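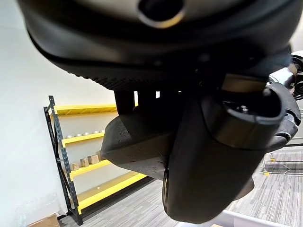
The Pircombe Season in Review

Posted 27 Aug 2024 by Deirdre Sheehan

The summer collegiate season at Pircombe has concluded, and I wish to set down my observations while my scorebooks are still open on the desk. Readers who followed the club from opening night will know that expectations were modest. The roster carried only 5 returning players, the bullpen was untested, and the schedule placed the first nine games on the road.

The club finished second in the division and lost the deciding game of the semifinal to Grumness by a single run. I attended every home game and most of those played within driving distance. The remarks that follow are drawn from my own scoring and should not be taken as official statistics, which the league will publish in October.

Pitching

The pitching staff exceeded what was asked of it. Carleen Dunstan, in her second summer as pitching coach, required every starter to throw first-pitch strikes to at least six of the first nine batters faced, and she posted the results in the dugout after each appearance. Walks declined steadily from the third week onward.

Grewal, the tall left-hander who joined the club in the spring, recorded 107 strikeouts to lead the staff. His fastball is of ordinary speed. His changeup is the better pitch, and he was willing to throw it when behind in the count, a habit not often seen at this level. His finest outing came at home against Grumness in the second half, when he retired the last fourteen batters in order. I would note, however, that he was permitted to work deep into games on short rest in the final two weeks, and his command suffered in the semifinal. A fourth reliable starter would have spared him at least one of those assignments.

The bullpen was less consistent. The club surrendered the lead after the seventh inning on six occasions and recovered to win only two of those games.

Hitting and Baserunning

The offense depended on contact and speed. Pircombe hit few home runs, and the deep fence in left-center field at the home park will continue to discourage any other approach. The club scored 165 runs and allowed 157, a narrow margin for a second-place finish, and one that reflects a favorable record in one-run games. I do not expect that record to be repeated without a stronger middle of the order.

Baserunning was aggressive, at times to excess. Three runners were thrown out at third base with no outs during a single series in July. The third base coach adjusted after that series, and the matter did not arise again. The bunt was used sparingly and, in my view, correctly.

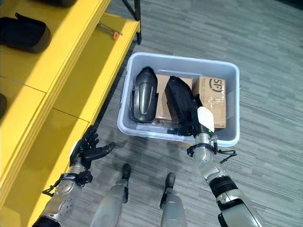
Filed under: Defense

The infield turned the double play well, particularly on balls hit to the left side. The shortstop has excellent footwork and a quick release, although his throws from deep in the hole tended to pull the first baseman toward the plate. The outfield played shallow for much of the season. This prevented a number of singles and cost the club several extra-base hits, the most damaging of which was the eighth-inning triple in the semifinal.

Catching was shared evenly between two players. Neither threw especially well, but both received the ball quietly and blocked pitches in the dirt with care. The pitchers appeared to have no preference between them.

Looking Ahead

Under the league's eligibility rules, eleven members of the present roster may return next summer. Grewal will not be among them. The club has indicated that Carleen Dunstan has been offered a further term, and I hope she will accept it.

The fall exhibition against Randex will be played in October, weather permitting, with admission at the regular season price. The visiting side is composed largely of former college players and has won the last three meetings. I intend to publish a preview once the lineups are announced. Corrections to any of the scoring above may be sent through the contact page, and I will check them against my books before making a change.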